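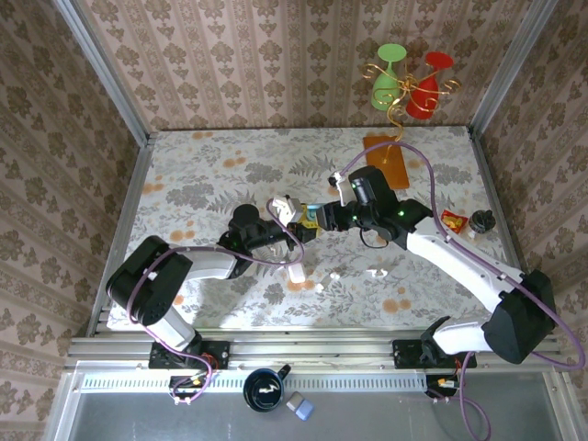 A table set up against patterned wallpaper.

Home | News | Features | Homes | Archive

Print this page | E-mail this story

August 27, 2025

The owner of Druvier, a small shop that sells printed wallpaper and table linen, wants me to believe that pattern is back. I have heard this before, usually from people with pattern to sell.

"Fair enough," she says. "But I did 2,219 orders last year, and the plain stuff was the slow end of it."

How many of those were free samples? She looks it up. It was 1,029.

"Samples are how people start," she says. I suggest they may also be how people stop. She doesn't argue.

Her best seller is a damask called Baptiste. A room can take up to $2,000 of it before anyone has picked up a brush, and I ask who spends that in a rented apartment.

"Hardly anyone renting," she admits. "They buy a tablecloth."
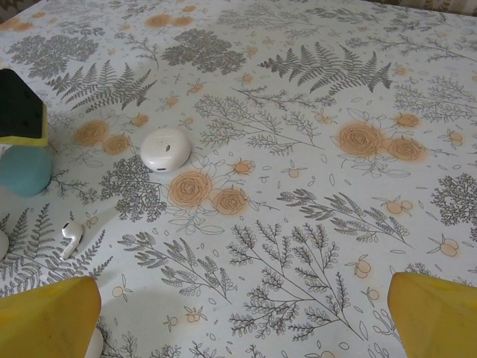 A tablecloth can at least be put in a drawer when you get sick of it. She tells me flowers hide stains, and that a busy cloth makes a cheap table look better. On stains I'll give her half. Gravy shows on everything.

And mixing two patterns in one room? "Keep one of them quiet," she says. Her own dining room has three, none of them quiet. She has been meaning to repaper it since March.

Contact us | Copyright Kondach | Back to top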